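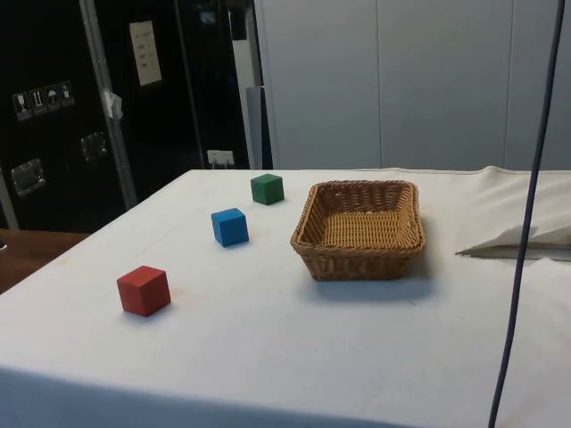 2026-03-04, bench notes, dye group

Continued with the madder bath from Monday. The cotton skeins stayed in the alum mordant over two nights, which is longer than I planned, but I was at the Falach site and could not come back to take them out. I rinsed them once and hung them on the rack near the window.

Weight of dry yarn before mordant: 156 g. Ground madder root: 44 g, from the new Kuzmenko bag. The old bag is finished. The new powder is more brown to the eye and it smells more like earth. I don't know yet if this means something for the color.

**Bath**

- 2 liters of tap water, plus a small spoon of chalk
- heated slowly, lid on
- I tried to stay under 70 °C. The thermometer on the left hot plate reads too low, so please use the glass one.

I left the bath one hour and stirred every few minutes. At the end I let the yarn cool in the pot. First skein came out a brick color, quite even. Second skein has a pale band where the tie was too tight. This is my mistake, I tied it in a hurry. Next time I will make the figure-eight tie very loose, as Mei-kuen showed us.

Third skein I dipped after in iron water, only a few seconds. It went to a dull purple-brown. I like it, but Szu-yu Mok thinks it looks like old tea. We agreed to keep it for the sample card anyway.

**Wash test**

Not done today. The yarn should rest some days before washing with soap. I will cut two short pieces from each skein and keep one of them in the dark drawer to compare.

**Questions for Mei-kuen Chow**

1. Do we repeat with the same chalk amount for the Ulilum order? They ask for a warmer red, and I am afraid that more chalk will move it to the blue side.
2. The Bilness wool is still in the box. Is it already washed from the mill? The label says nothing and it feels a little greasy to me.
3. Can we use rain water for one trial? I have a clean barrel at home and can bring some.

**Other**

The exhausted bath is still pink, so I did not throw it away. It is in the covered bucket under the sink, with the date on the tape. Somebody may use it for a pale skein before the end of the week, after that it will start to smell.

The sieve has a hole near the rim. I used a piece of old curtain inside it and it worked well enough, but there is still some root powder stuck in the first skein. I shook it outside and more came out. Need to order a finer sieve, and also pH strips, only a few are left in the tube.

Tomorrow: weigh the dry skeins, write the tags, start mordant for the linen.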